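Umix Bench Cell review: one January-to-spring stretch with a robot in the packing room

Apr 13, 2023

I pack travel kits for a living. If you've ever checked into a mid-range hotel without your toothbrush and had the front desk hand you a little bag of things, there's a chance I or one of my coworkers filled it. I've been at Warraich for a good while now, I've used every tape gun and bag sealer they've put in front of me, and I have opinions about all of them. So when we got the Umix in January I figured I'd write it up the same way I did the bag sealer (which I still hate, by the way).

What we bought is a two-arm bench cell. It came through Dritel, who sold it to us, set it up and trained us, and the software that tells it what goes in which kit is called Winness. You show it the motion, it learns the motion, it does the motion until you tell it to quit. In theory! We ordered 2 cells and only one is in daily use, but I'll get to that.

First the good stuff. It is quiet. I was expecting something like the conveyor we used to have, which sounded like a shopping cart full of forks, and instead I can have the radio on at a normal volume. It's also very patient with boring things. Our basic kit is toothbrush, paste, comb, done, and the Umix will do that all afternoon at the same speed it started with. I slow down after lunch. Everybody does.

The finger grip is better than I thought it would be too. Anything stiff with a sensible shape, it picks up first try most of the time. Small bottles it loves. Combs are fine if they're lying flat on the table, and a pain if they aren't.

Setup took way longer than the sales guy said. We lost 17 working days between delivery and the first kit I'd have let out the door, and for most of those I was packing by hand in a corner with half my usual space. If you're a small shop, plan for that. Nobody at Dritel was rude or slow, it's just that every item has to be taught, and then you change toothbrush suppliers and guess what.

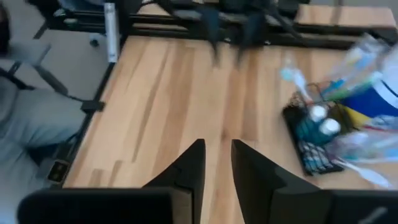
My job is what I want to spend the most time on, because it's the part every brochure skips. I used to fill kits. Now I mostly feed and sort. The machine can only be as good as what you hand it, and a busy supply basket is hard work for it. Take the black wire one on the right of the table, with two teal bottles with white caps standing near the middle and a bunch of handles in blue, green and white poking out every which way. I can reach into that without looking. For the arms, every one of those handles is its own little puzzle, and the clear plastic bags are the worst of the lot (shiny, floppy, and they cling to each other). So a good chunk of my shift now is thinking about how things sit. Which way up, how close together, what's going to snag on what. It's more interesting than filling bags, I'll give it that. It's also more tiring in a way I didn't see coming. My wrists feel great and my brain is mush by the time I clock out.

The other change is that I sit down a lot more. We got proper office chairs for the people minding the benches and I love mine. Before, you stood, period. I'd tell any manager reading this to budget for chairs the same day you budget for the arms, because watching a machine on your feet is somehow worse than working on your feet.

Talking to each other took a hit. When four of us packed along one line you could gossip straight across. With the new layout we're spread out, each person with a bench and a screen, and for the first few weeks the room was weirdly silent. Ghazala Sial, my shift lead, ended up shuffling the benches so that we face each other again, and that did more for the mood than the pizza lunch the company threw for the launch. She also got us a rule in writing that the person at the bench can stop the cell whenever they want and doesn't have to explain it on a form. I use that a lot. Early on I stopped it constantly, now it's a few times a shift.

Did anyone lose their job? At our place, no. Two people who left over the winter weren't replaced, though, and I'm not going to pretend I didn't notice. The ones still here got a small bump in pay for the bench training. I think it should've been bigger! We're teaching the thing everything we know about packing, and that's worth something.

On output, our best week before was 2795 kits, and that was a miserable week with overtime. The company wants 4000 out of the new setup. We haven't hit it. We've beaten the old number without overtime, so I'm calling that a win, but the big target only works if nothing changes in the kits, and something always changes in the kits.

Gripes, quickly. The Winness screens are built for someone who already knows Winness. The menu for teaching a new item is buried under "Routines," and then there's a second, different "Routines" inside that. The error messages are numbers, so we've got a handwritten cheat sheet taped to the wall. The tabletop shows every scuff. And the manual says you can retrain an item "in minutes," which I've managed once, with a bar of soap.

The second cell is sitting idle until we get another person trained on it, and as of this week there's no date for that. I'd rather they'd bought one and spent the difference on training. If you're shopping for one of these, start with one, pick your dullest kit, and let the people who pack it do the teaching.

Would I go back to the old line? No. My wrists say no. Ask me for a rating and I'd say four out of five for the arms, two out of five for the software, and five for the chair. I'll update this if the next Winness release fixes the menus, and Ghazala says it's supposed to land before summer.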